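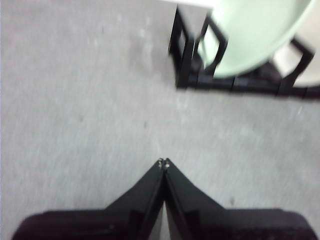

4 min read

I have been putting off the kitchen for most of the summer, and then last week I finally got down on the floor with a flashlight and a roll of trash bags and did the thing properly. And oh, I am so glad I did! I want to write it all down while I'm still excited, mostly for myself, but also for my sister, who has been asking what on earth I've been doing with my evenings.

The big change is the dish rack. If you've been reading since the Wetden apartment, you'll remember the old setup: a towel folded in half next to the sink, with everything piled up on it like a game you were about to lose. It worked when I lived on toast. It does not work now that I cook, and it especially does not work with the big mint-green piece, which is too wide for any cabinet I own and used to slide off the pile and spin on the floor like a coin.

So now there's a black plastic holder with open sides, all loops and bars, and the green one sits in it as if the two had been sold together. They weren't. The holder came from a moving sale over in Stultville and cost me 2 dollars (I would have paid more, don't tell them). I love the color against the black. Pale mint is one of those colors I never thought I liked, and then I brought one thing home and it made the whole gray kitchen look better.

About that gray. I complained a lot about the floor when I moved in. It's speckled, very fine speckles, and I thought it would feel like living in a bus station. I take it all back! A speckled floor is the kindest floor in the world. Crumbs vanish. Coffee grounds vanish. I did mop it, twice, because I was being thorough, and I could hardly see where I had been and where I hadn't, so I ended up going backward from the window to the hall and trusting the process.

My order of work, for anybody with a kitchen of similar size (tiny):

Everything off the counters and onto the bed. Yes, the bed. It means you have to finish before you can sleep.

Then the high shelves, with a damp cloth and some dish soap, and a dry cloth right after. There was a grease film up there that I'm going to blame on the previous tenant, though I've fried a lot of dumplings since October.

Then the drawers. I own 6 wooden spoons. Why? I use the flat one and the one with the burned handle. The other four went into the giveaway box along with a garlic press that has never once pressed a whole clove.

Then the floor, and then the dishes come back in, one group at a time, and anything that doesn't have a spot gets a hard look.

The bowls were where I got stuck. I wanted them near the stove, but that's where the oils live, and the oils are too tall for the other shelf. I texted Eun-seong Seok, who has the same layout two floors down, and got back a photo of a shelf turned upside down with the bowls hanging out underneath it on hooks. Brilliant, and way beyond me. I moved the oils onto a tray instead and called it a night.

Dinner after all this was noodles from Ha, eaten standing up, because the chairs were still in the hallway with the rug over them. I didn't mind a bit. I kept looking around at the clear counter! There's enough room now to roll out dough without moving the kettle first, and I've already got plans for scallion pancakes this weekend, the flaky kind, with far too many layers.

A couple of loose ends. The cabinet under the sink still smells a little of old sponge, and I've put a dish of baking soda in there to see what happens. The hinge on the left-hand door squeaks and I don't have the right oil for it (not the cooking kind, I asked). And I'm still looking for a lid for the medium pot. The one I have is from a different pot altogether, and it rattles all the way through a batch of rice.

Next up is the hall closet, which has the vacuum, two suitcases and a box marked "cables" that I haven't opened since I moved. If there's anything good in there I'll post it. If anyone nearby wants four wooden spoons, they're yours, just leave me a comment before I drop the box off on Saturday.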